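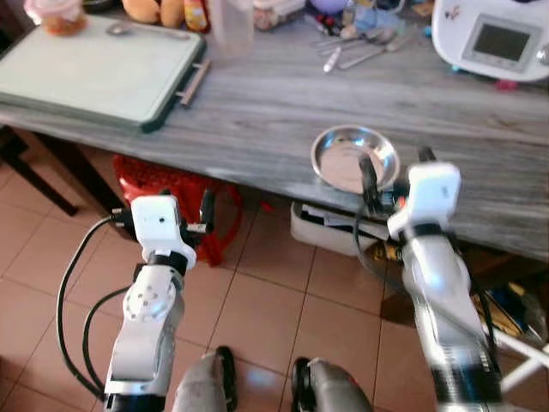 Two arms at a cluttered kitchen table, with a shallow steel dish at the front edge.

Skanar Two-Arm Table Kit

We get a lot of mail from people who have read the Momesthorpe paper and want to know whether they can buy the setup it was done on. Yes, you can, and we're so pleased you asked! The Skanar kit is the same pair of arms, the same grippers and the same recording software that Enikő Virág and Máté Borbély used for their work on messy tables, and it ships with their training recipe already loaded.

A little about that work, for anyone who hasn't come across it. Most two-arm policies are taught on a tidy surface with one or two objects, and then they come to grief in a real kitchen, where there are spoons lying every which way and a jar sitting on the cutting board. Enikő's idea was to leave the clutter in from the very first demonstration and shuffle it between runs, so that the policy learns early on which things matter to the job and which can be left alone. She calls it "dirty-first" training (we did try to talk her into a prettier name). The full set is 3,000 demonstrations, and every one of them comes with the kit.

The part that surprised us most was how little extra teaching a new table needs. Starting from the supplied policy, Máté found that 200 fresh demonstrations were enough to bring it up to a useful level on furniture it had never met, and a patient person can record those in 4 days. Shiny dishes are still the hardest thing on the list – reflections pull the grasp point toward the rim – and we'd rather you heard that from us before you order. Margit Vida is working on it, and updates go out free to everyone who owns a kit.

In the box you'll find 2 arms with parallel grippers fitted, the head-height camera and its bracket, all the cabling, the Mameo recording software and a printed setup guide. The table is up to you, and so is the clutter! Please give the gripper cables plenty of slack when you fit them, as a tight loop will tug at the wrist and spoil a recording.

Szabó clamps fit the bases nicely and can be added at checkout. If your lab has an older single-arm Skanar, Kha Đinh can tell you whether it will pair with a new one, so do write before buying a full set. Orders placed by Saturday leave us the following week, and the next batch after that is due in March.

14 shares | 6 comments

Contact Skanar, Momesthorpe | © Skanar | Back to top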